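Staltent solo album -- worth the wait?

priston_fan
Got the Staltent solo record in April and have played it most days. The ballads are the best part. You can hear that she picked these songs herself, which was never the case in Winderau.
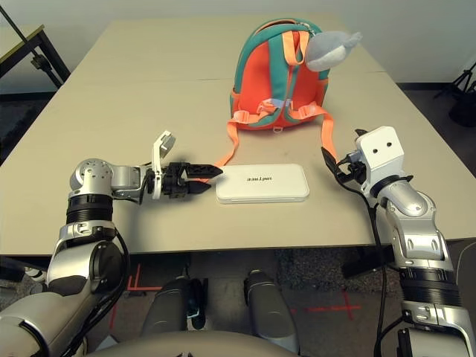
Track four should have been the single.

alcaraz327
Disagree. Winderau had better hooks. She played to 2,000 people here and the old songs got the noise.

priston_fan
The group had five writers per song -- not a fair match.

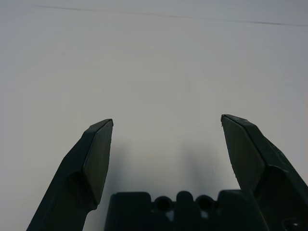

I'd still take the new one.
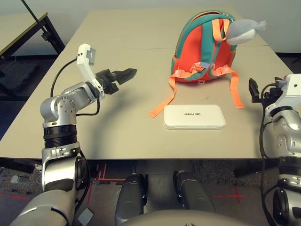
moth142
Both are fine. The drums are too loud on the solo one.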